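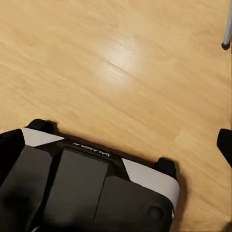
Simulated view of the gripper assembly over the wood floor. Note the pale glare spot near the top.

Teaching a Wrist Camera to Ignore Glare
by Salamatu Isah, Jan 3, 2024

If you've ever trained a grasp detector on clean renders and then watched it fall in love with a shiny patch of floorboard, this tutorial is for you! I spent most of July chasing exactly that bug in our Trorovach stack, and the fix ended up being small enough to fit in one evening once I knew where to look.

What you need: a simulator that can render glossy surfaces and export masks, a working segmentation model (mine is a little one Rachid Younis wrote, but any will do), and Herkinar 3 or later for the planning side. Older Herkinar versions don't have the per-pixel confidence input, so please update first.

Step 1. Turn the gloss back on

Lots of us switch reflections off early because renders go faster. Go into your floor and table materials and bring the roughness down until you can see a soft bright patch under the light. Keep the wood grain too. Long diagonal streaks and board seams are great training material, and a detector that has never met a plank seam will happily call it the edge of a thin object.

Step 2. Render with nothing to grab

This was the big one for me. My first dataset had an object in every render, so the model had learned that the answer was always "yes, something's here." I added 275 renders of bare wood with the fingers open, at close range, with the camera tilted a bit differently each time. 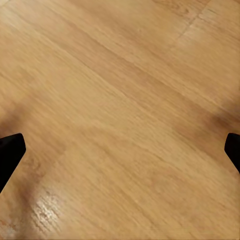
Label all of these as background, fingers excepted. The fingers get their own class. Don't crop them out! They come in from the sides at slightly different positions as the gripper opens and closes, and the planner needs to know which dark pixels belong to the robot. The soft shadows beside them stay background too, even where they're dark enough to be tempting.

Train for 15 epochs on the mixed set, starting from your old weights. I tried going longer and it made no difference I could measure.

Step 3. Build the glare mask

Now for the fun part. Convert each render to HSV and mark pixels with high value and low saturation. Blur the result a little, then grow it by a few pixels, because the edges of a glare patch fade out slowly and the fade is where false detections like to live. Save it as a float map from 0 to 1. The settings that worked for me:

value_min = 0.85
saturation_max = 0.25
blur_radius = 5
grow_pixels = 3

Pale wood sits close to these limits. If half your floor lights up in the mask, lower saturation_max first and leave the rest alone.

Step 4. Pass it to the planner

In Herkinar, subtract the glare map from the detector's confidence and hand over the result:

confidence = clip(detector_score - 0.6 * glare, 0, 1)
planner.set_confidence(confidence)

Chrysoula Dimitriou suggested multiplying here in place of subtracting. I tested both, and subtracting was kinder to objects that are only partly in the bright area, but try hers if your detector scores run low.

Step 5. Try it on something dark and shiny

Bright highlights can land on the object as well as on the wood, and you don't want the mask to eat them. A dark tablet lying face down is a lovely stress test: thin metal rim, smudgy reflections on the back, a bright line along the bevel, and a lens that looks like a hole if your depth is noisy.

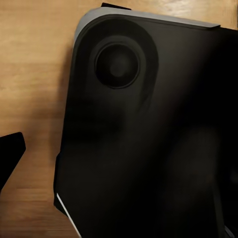 Tablet test, close up. The rim and the lower-left edge are the places to check in your glare map.

Open the glare map next to the segmentation output and look along those edges. If the outline breaks up where the highlight is, cap the glare weight inside any region the detector already scores above 0.8. Two lines of code, and I'd leave them in permanently.

Also check that the finger class hasn't leaked into the tablet. Both are nearly black, and with the finger close by my first model joined them into one big blob (the planner's opinion of that was a full stop with error 105, "target intersects tool"). More renders with a finger beside a dark object cleared it up.

Next I want to randomize the light position during rendering so the glare patch moves around. If you get there before me, send me your settings!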